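Gripper trials, bench 2

Quick dump of the pics and notes from the gripper comparison, before I lose the notebook again. Two arms, one table, one drawer, one small thing in the drawer. Jadero fingers vs. the Laltetti set, then controller settings on top of that. Erdal Güler ran most of the Thursday session, I ran the rest and typed this up. Notes are short, sorry, packing for Astcombe.

What we wanted to know: which fingers can get down inside a drawer and hold something small without scraping the sides. Everything else is extra. Force numbers from the datasheets don't help much at this size, everything is strong enough. Width and reach matter more. Finger thickness most of all.

Total attempts logged: 500. Clean ones: 284. Clean means it picks, lifts clear of the drawer, puts down on the mark, nobody touches the stop. I was strict about it. Erdal would of given me a few more.

Jadero fingers. Slim, stiff, good in corners. Pads wear faster than I'd like, swapped them 3 times. Best for small stuff no question. They do slip on anything tapered if you come in too high, so we dropped the approach a bit and that mostly sorted it.

Laltetti fingers. Softer pads, wider tips. Lovely on round things on the open table, a pain in a drawer. Kept catching the side wall on the way in. You can angle the wrist but then the forearm gets close to the cabinet top and the planner sulks.
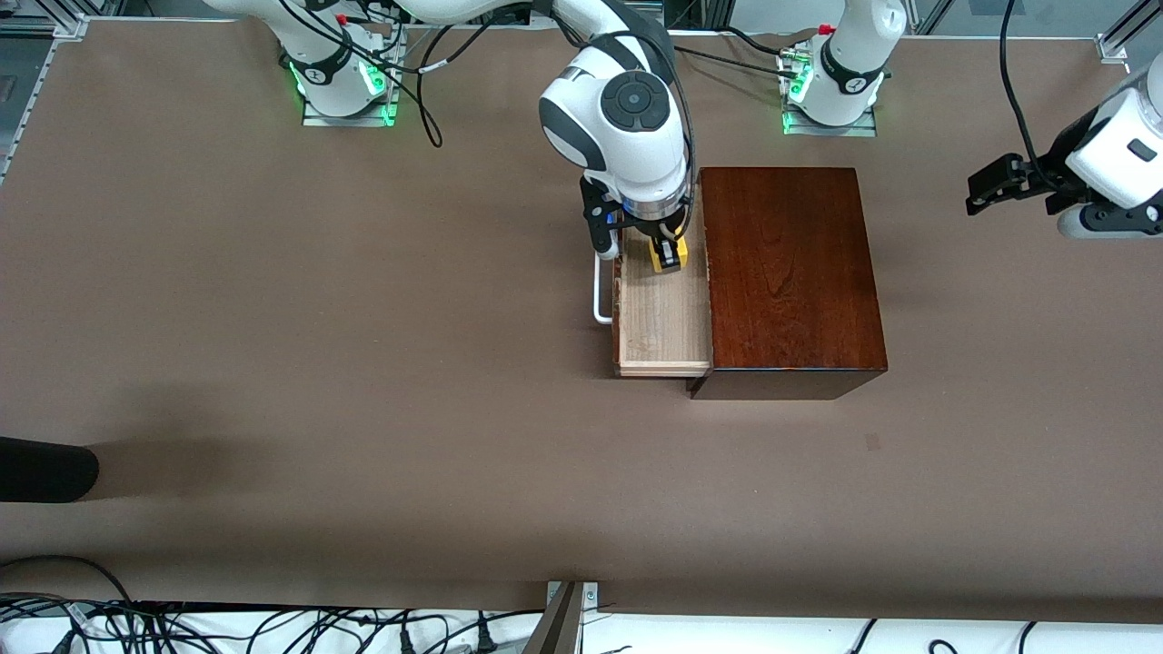
Controller next. Started with the Royer box on stock settings — way too eager on the close. Fingers snap shut, object hops, you're chasing it. Turned the closing speed down and it got calmer right away. Slower cycle but who cares, this isn't a speed test. Also put a short pause in before the lift. Ugly fix, keeping it.

Second arm. For the picks we told it to hold position and stay out of the way. Later runs had it take the object over from the first one, which worked when the handoff was high and well clear of the furniture. Low handoffs were a mess. Two wrists, not enough room, teh collision check stops everything. Fair enough.

Drawer handle. Pulling by the handle is fine with either set of fingers. Pushing shut is the hard part, it goes crooked if you push off center. Push in the middle, slow, then a second little push. Erdal wants a force limit on that move and he's right.

Cameras. Fixed view stayed the same for all of it so the runs can be compared. Grabbing stills was easy, syncing them to the joint logs was not. Clocks drifted. Frame 1225 is where I finally noticed, so anything before that needs lining up by hand. Not doing that tonight.

Where we are: Jadero for drawers, Laltetti for tabletop, Royer slowed down for both. Still to try — longer fingers, and the thin pads Erdal ordered in January that are supposedly in the mail.

Raw logs are on the shared drive in the bench 2 folder. Ask me if the names make no sense, they probly don't.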